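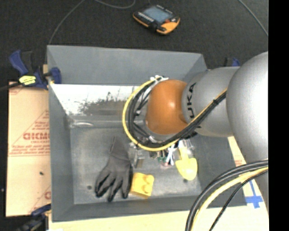 Garage, Shed & Workbench / Bins and Storage

One big open bin for gloves and odds and ends?

tahmineh_g wrote:
Hello everyone, long-time reader, very occasional poster, so please be patient with me. I've finally given in and gone over to one big gray bin on the table for all the stuff I use every day, and I'd like to hear how other people live with theirs before I get too set in my ways. Mine has the sloping walls, and it's a lot wider than I pictured when I ordered it (my fault, I was looking at the price and skipped the measurements). I've got it on the light tan tabletop with the black floor covering behind, and I do like that everything in it is in plain sight from where I stand. You can see my gray work glove over on the left with the cuff pointing up, which is how I like to pick it up, cuff first.

What I haven't worked out is how to stop everything ending up down at one end. I start out spread nicely over the whole floor of the thing and by the evening it's all crowded together and half the bin is bare. Do you use dividers? Smaller boxes inside? Or do you just let it be? My mother kept her gloves in a biscuit tin and I'm beginning to think she had the right idea, but I do want to give this a fair try.

Tahmineh Ghorbani

old_powell wrote:
Let it be, is my vote. I've had a bin like that on my bench for years, and the bare half is the best part of it. That's where you set down the thing in your hand when the phone rings! If you fill it with dividers you've made yourself a drawer that doesn't close, and you'll be picking washers out of the corners with your fingernails.

I'd look harder at the gloves. Do you keep them in pairs? I clip mine together at the cuffs with a clothespin and drop them in as one piece, and I haven't lost a left hand since May. My late husband used to stuff one inside the other, and I never could stand it, the fingers came out all bunched up and you had to work them straight one at a time before you could put the thing on. Lay it flat with the fingers spread, as you have it, and it's ready to go.

Myfanwy

loi.doan wrote:
I'll have to disagree with my friend above, with affection. Sloping walls are lovely for reaching in, but they steal floor. I had a sloped one from Todorura and went back to a straight-sided one after a season, and I got more into the same stretch of table. If you put small boxes in a sloped bin they never sit snug against the sides, you get a wedge of wasted space all the way around, and that wedge is exactly where the pencil goes.

For somebody whose bin is already wider than she wanted, I'd sell it on and get a narrower one with upright walls. Then two boxes inside, one for gloves and one for everything else. It sounds fussy, I know, but I've been doing it that way and my evenings are shorter.

old_powell wrote:
Lợi, you also iron your dish towels. I've seen them :)

loi.doan wrote:
And they stack beautifully, thank you.

sigrun_b wrote:
I'm somewhere in the middle. We had more than 1,000 small items to sort when we closed up my aunt's upholstery shop, and we did nearly all of it out of wide sloped bins. For sorting they can't be beat. Your hand slides down the side and comes up with whatever's there, no barked knuckles on a hard edge. For keeping things in, month after month, I'd agree with Lợi that you want something smaller.

So I'd ask Tahmineh which it is, sorting or keeping? If it's a landing place during the day and gets cleared at night, then a bit of a muddle at one end doesn't matter in the least. If things are living in there for weeks, you'll want some sort of system, and a piece of non-slip drawer liner on the bottom would be my first try. I cut mine with kitchen scissors and it took less time than finding the scissors did. Things stay where you put them a good deal better.

One more thing on gloves. Dark gloves in a gray bin get harder to spot than you'd expect once the light goes in the afternoon. I sewed a loop of bright red tape inside the cuffs of mine, and as a bonus I can hang them on a nail.

tahmineh_g wrote:
Oh, this is all so useful, thank you! Sigrún, I think it's sorting during the day and then keeping out of pure laziness at night, if that counts as an answer. I'd never thought of them as separate jobs. I have a roll of liner left over from the kitchen drawers, so I'll try that this week.

Lợi, I did look at the straight-sided ones, and I'm sure you're right about the space, but I've got bad wrists and the slope is kind to them. I'd miss it. The gloves are Luseveo, by the way, the plain kind. I take one off whenever I have to pick up anything small, and then of course I can't find it again, so the red tape is going on tonight.

diem_truong wrote:
Coming in with a practical note on cleaning, as a person who ignored it for far too long. Grit collects at the foot of the slope, right where the wall meets the floor, and if you toss gloves on top they carry it around to everything else you touch. I tip mine out once a week onto an old sheet, wipe it with a damp cloth and a drop of Tiêu soap, and let it dry properly before anything goes back. Do it before you lay the liner, Tahmineh, or you'll be sealing the crumbs in.

I also wouldn't leave gloves in overnight if they're at all damp. An open bin looks airy, but underneath a pile it isn't. Mine got a smell I can still remember. A hook on the wall, every evening, no exceptions.

On the great slope debate I'm with Myfanwy, and I don't even own a clothespin.

loi.doan wrote:
Outvoted, I see. I'll concede the wrists, that's a perfectly good reason and I should have asked before I told a person to sell her bin. I still say the pencil will be in the wedge.

tahmineh_g wrote:
Update, 22 Sep 2019. Washed, dried, liner down, red loops in both gloves. Things still wander toward the one end but a good deal less, and I've decided I like having a clear patch to put my tea mug in (don't tell Diễm). The gloves are on a hook by the door at night. The pencil is missing.

Home Forums New Posts Members Search Log In

Reader comments

benchmouse: Came here looking for bin sizes and stayed for the dish towels. Trying the drawer liner in mine, which has the straight sides.

Lomis_regular: Red tape works well, but bias tape is softer against the wrist if you have any in the sewing box.

hattie_k: Does the liner hold up to sawdust? Mine curled at the corners after a while and I ended up taking it out.

diem_truong: @hattie_k cut it a little smaller than the floor of the bin, it was creeping up the slope on mine until I trimmed it.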